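Archiv durchsuchen Suchbegriff eingeben Suchen Erweiterte Suche

Betreff: Re: [teleop-liste] Kartonklappen, zweiarmig: Totzone und Greifkraft
Von: Seraina Pfister
An: teleop-liste

Hallo Gebhard, hallo zusammen,

Gebhard Widmer schrieb am Montag:

> Wir haben jetzt 162 Demonstrationen für »Karton öffnen« per
> Fernsteuerung aufgezeichnet, alle zweiarmig, Aufzeichnung mit
> 15 Hz. Beim Abspielen auf dem Arm läuft der Anflug sauber, aber
> sobald beide Greifer an den Klappen sind, zieht der linke
> regelmässig früher als der rechte. Der Karton dreht sich dann auf
> dem Tisch. In den Rohdaten sehe ich zwischen links und rechts
> einen Versatz von bis zu 14 Bildern. Liegt das am Bediener oder
> an der Skudbridge?
>
> Zweite Frage: Speichert ihr die Greiferöffnung als Sollwert oder
> als Istwert? Im Kastix-Export steht bei uns nur der Sollwert.

Zur ersten Frage: vermutlich beides. Die Skudbridge puffert die beiden Steuergriffe getrennt und stempelt erst beim Schreiben. Wenn ein Kanal kurz stockt, wandert der Versatz in die Datei und bleibt dort bis zum Ende der Episode. Prüfen lässt sich das, indem man beide Griffe starr verbindet, ein paar Mal hin und her bewegt und die Kurven übereinanderlegt. Bleibt der Versatz, ist es der Puffer. Verschwindet er, ist es die Hand.

Bei uns war der Anteil der Hand grösser als angenommen. Die meisten Bediener führen den dominanten Arm zuerst an die Klappe und holen den anderen nach. Wir verlangen deshalb seit Juni einen Haltepunkt: beide Greifer an die Klappen, Stillstand, dann gemeinsam nach aussen. Der Haltepunkt wird mit dem Fusspedal markiert und beim Training als eigene Phase geführt. Episoden ohne Marke werden verworfen.

Zur zweiten Frage: beides speichern. Bei Karton liegen Soll und Ist weit auseinander, sobald die Finger auf Material treffen. Wer nur den Sollwert hat, trainiert eine Schliessbewegung ohne Kontaktinformation. Im Kastix-Export muss dafür das Feld für die Rückmeldung eingeschaltet werden, es ist ab Werk aus. Nachträglich lässt es sich nicht rekonstruieren.

Noch zur Totzone: Wir haben sie an den Griffen verkleinert, bis das Zittern der Hand gerade noch unterdrückt wird. Mit der alten Einstellung waren langsame Bewegungen an der Klappe nicht möglich, der Arm blieb stehen und sprang dann. Die Skalierung der Translation senken wir in Kontaktnähe zusätzlich auf die Hälfte.

Haltung an den beiden inneren Klappen, je ein Greifer pro Seite:

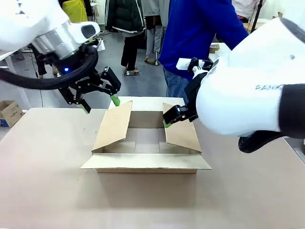
Slavica Shehu wandte dazu ein, die Pedalmarke verschiebe das Problem nur: Die Bediener drückten im Schnitt zu spät, und das Modell lerne dann eine Pause, die für die Aufgabe nicht nötig sei. Sie würde den Haltepunkt aus der Geschwindigkeit beider Handgelenke berechnen und das Pedal weglassen. Die Pause sehe ich in unseren Daten auch. Mit dem Schwellwert habe ich es versucht, er schlägt aber auch beim Anflug an, wenn jemand zögert. Ich lasse vorerst beides mitlaufen und vergleiche.

Das Skript für den Abgleich der Kanäle liegt im Listenverzeichnis unter »versatz«. Es erwartet die Rohdateien der Skudbridge, nicht den Export.

Gruss
Seraina Pfister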